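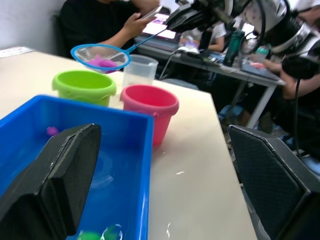
Issue 13, page 2

Two arms at the water table, and what do the rest of us do now?

Posted by Glória Mota, 2026-02-05
3 min read
10 comments

Hi all! I work at Trostow, a small outfit that rents out water play kits to daycares and birthday venues. The kits come back to us as a big jumble, everything gets a bath, and then the toys have to be fished out and sorted into buckets before they go back out. I've done that job for a good while, mostly standing, mostly with wrinkly fingers.

Since August we've been bringing in a pair of arms to do the fishing out, and I have to say I'm thrilled with it. One of them holds the little blue net by the end of its handle, and in the picture it has a purple-pink fish in the mesh and the net is over the green bucket. I could watch that all day! Clear toys in clear water are still hard for it, and so is anything that sits right against the wall of the tub.

My trouble is the people side. There are three of us on the sorting bench and our manager has asked me to write up what our jobs look like from here on. Right now we sit around the arms, someone keeps an eye on the laptop, someone resets the tub, and when things go well there are long stretches where we're just there. Two of us love it. The third, who is by far the fastest sorter, feels like her skill has stopped counting, and I don't want to lose her. Has anyone been through this? How did you split up the work, and did you change anybody's job title or pay?

Kanchan Grewal

Oh, I love this post. We went through something very close to it at Udia (we pack craft kits, so beads and pipe cleaners in place of fish) and I'd start with your fast sorter, this week if you can. Ours was a man who could grade a tray of beads without seeming to look at it, and for the first month he sat there with his arms folded. What changed it was asking him to decide the order of work. He knew which trays went badly and why, and it hadn't occurred to any of us on the setup side to ask! He ended up choosing how the trays were loaded, how full, what went in with what, and the arm got much better runs out of it.

So your sorter probably knows things like which toys stick together and how much water is too much. Give her the tub. I mean really give it to her - she says how it's filled and nobody changes it without asking.

On the long quiet stretches: rotate. We swap seats every 2 hours, and the person coming off the arm goes to something with their hands, like checking returned kits for cracks. Watching is tiring in its own way and people drift. Phones come out, which I don't mind in a break, but it's a sign that the turn has gone on too long.

Pay: yes, we did change it, though it took a while. Write down the new tasks as they come up, because by the time you sit down with a manager you'll have forgotten half of them. I kept a page in a notebook and had 13 lines on it when we finally talked.

Abhishek Dubey

Get a mat for under the tub. We have arms at Jullau and wherever there's water there are drips on the table, and then you have cables running across the back. Tidy the cables too. And decide who mops. It sounds petty but it was the biggest argument we had all year.

Don't know about pay, ours stayed the same.

Seema Gautam

Agree with Kanchan on nearly everything, but I'd go slower with the job titles. At Van Dusen they renamed us all "cell operators" in the first weeks and it landed badly, mostly with people who'd been proud of the old name. We got to pick our own later and most of us kept "packer" with a bit added on.

One more idea for your write-up. Leave some sorting for people on purpose, at least while the clear toys are giving trouble. We have a small hand bench beside the arms for whatever they can't manage, and it's a popular spot - you get the odd pieces and you can see straight away what the machine finds hard. New starters spend about a week there first. They learn the stock, and then when they move over to the arms they can tell a bad pick coming.

Please post again when you've had the meeting, I'd love to hear what your sorter says about running the tub!

Shared 13 times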